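Cell Technician, Laundry Handling (second shift)
Sokier – Curnine site
Posted April 22, 2020

Sokier is hiring a technician to set up and look after one two-arm laundry cell at the Curnine test site. The position is full time, on site, with a fixed term of 18 months. You will report to the cell lead and share the cell with the first-shift technician.

The cell moves laundry between a front-loading washer and a basket. Both arms carry two-finger grippers. Control software is Biltov; prior experience with it is useful but not required. Training takes seven working days and ends with a supervised startup.
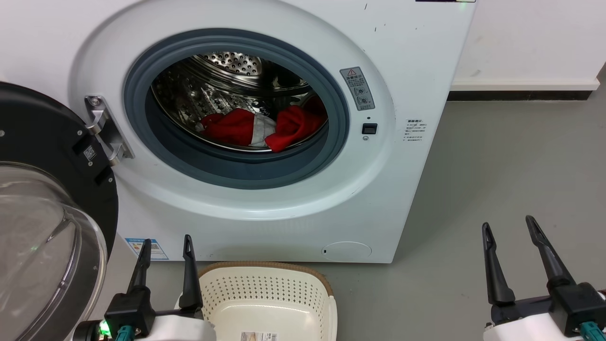
Laundry cell with washer door open and basket between the grippers.

Duties
Start the cell at the beginning of shift and run the homing routine on both arms.
Check washer and basket position against the setup sheet. Correct before the first cycle.
Inspect finger tips for wear and burrs. Replace in pairs.
Check cable connectors at both wrists for play and strain. Reseat or replace as needed.
Keep the code sticker on the washer door clean and flat. Re-teach the door pose after any change to the sticker or hinge.
Check the door gasket for snagged fabric and clean the drain filter on schedule.
Recalibrate the head camera every 100 cycles and after any collision stop.
Log faults with arm, joint and error code. Entries such as "arm stuck" are returned.

Requirements
Two years of maintenance work on robots, packaging lines or similar equipment.
Able to read wiring diagrams and use a multimeter without supervision.
Working knowledge of lockout procedures.
Basic command line use – copying logs, restarting services, editing a config file.

Second shift runs from mid-afternoon to late evening, Monday through Friday. Some weekend work is expected in October, when the cell moves to the Hlongwane building and has to be leveled and taught again.

To apply, send a resume and one page on a repair you traced to its cause. Include the readings you took. Applicants selected for interview will complete a 120-minute bench test on site.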